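Erlow open day, manipulation lab. Notes from the floor, posted as I go.
January 19, 2022
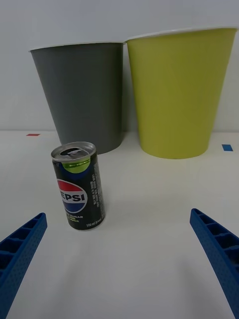
Session one is tabletop pick and place, run by Zerrin Sönmez. Format is 2 stations, 7 visitors per group, and you can stand close enough to hear the gearbox. I'm at the station nearest the door.

The task as written on the handout: grasp the can, leave the cups where they are. The can is a small one, 190 ml. A finger that comes in too deep has a gray cup to deal with directly behind it.

Fingers are compliant, blue, ribbed with open cavities. Sönmez says they print them in-house and swap a pair when the ribs start to crease. Current pair has 214 cycles on it according to the log sheet taped to the cabinet.

Asked about force control. There isn't any in the fingers. Closing current is capped at the drive and the rib structure takes up the rest. Cheap, and fine for a can. I would want more than that for an open paper cup with liquid in it.

Wrist camera feed goes up on a monitor beside the station. Very wide lens. Both fingers look enormous and anything by the wall shrinks. Washington Pacheco, who wrote the calibration routine, says they correct for it before pose estimation and leave the operator view raw.

Mostly black can, silver lid, white table. Lids are the awkward part for them. A highlight on the rim moves when the wrist moves, so they estimate the can's axis from the body and ignore the top.

First attempt I watched: approach from above at a slant, stop, re-center, close. The stop is deliberate. They take a second estimate at short range and discard the first if the two disagree by more than a set limit. Pacheco would not give the limit.

Someone in my group asked for the same grasp with the can pushed right against a cup. Sönmez ran it. The planner refused and reported no clearance for the far finger. I count a refusal as a good result. Last October at Skekbridge I watched a different system try it anyway.

Cycle time is slow. No attempt to hide it, and the speed limit for open days is printed on the handout. Full rate is only run behind the guard.

Open questions I put on the feedback card: how finger wear shifts the grasp center, and whether calibration is repeated after every finger swap. Joonas Kokkonen took the card and said yes to the second. For the first they have data but no plot yet.

Next group is coming in, so I have to give up my spot. The mobile base demo is in the other hall with Lucienne Charpentier. Will post from there if the network holds.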